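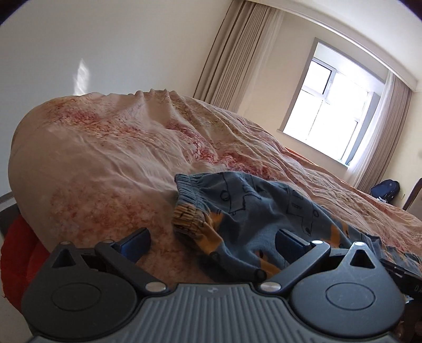

# Novovura Workshop Releases Plans for Curari, a Hand-Held Gripper for Home Builders

MARÍN, February. Novovura, a shared workshop in Marín, has released the full build plans for Curari, a two-finger gripper that is held in the hand and used to record household tasks for robot training. The plans are free to download and may be changed and shared by anyone.

Curari was designed by workshop members over 14 months of evening sessions. It is meant for people who build at home and have a small set of tools. The person holding it picks up and moves things the way a robot arm would, and a camera on the tool records the work. The recordings can then be used to train an arm fitted with the same fingers.

The current version has two black finger arms that open in a V. Each arm ends in a dark blue pad, and the pads face each other across the gap. Round silver rivets join the arms to the body. A grey ribbed panel sits in the center of the body, between two rounded black housings.

## Clothing and bedding first

Members chose laundry as the first set of tasks. Soft items are hard for robot arms to handle, and every home has them. Work has been done in members' own bedrooms, on made and unmade beds, with printed shorts, shirts, towels and pillowcases. Daylight from windows is left as it is.

The workshop has 2421 recordings of clothing and bedding tasks. Adding the kitchen tests brings the total to 2627. All of them will be posted with the plans once members have finished checking them for faces, mail and other private details.

"We wanted a tool that a person could build on a kitchen table and use in the next room," the workshop said in a statement. "The first versions were too heavy to hold for a full session. This one is comfortable enough that members take it home for the week."

## What is in the release

- Print files for the body, housings and finger arms
- Cutting templates for the pads
- A parts list, with substitutes for parts that are hard to find
- Assembly notes, including how to set the pivots so that both fingers close evenly
- Vesik, the program members use to trim and label recordings

Vesik runs on an ordinary laptop and doesn't need an internet connection.

## Build sessions

Novovura will hold 4 build sessions this spring, starting in March. Each session begins at 6:30 p.m. and covers one complete gripper. Printed parts are supplied. Builders should bring a small screwdriver set and a laptop if they plan to install Vesik. Places can be reserved at the workshop's front desk.

Builders who find mistakes in the plans are asked to send corrections to the workshop, with the version number printed on the first page of the assembly notes.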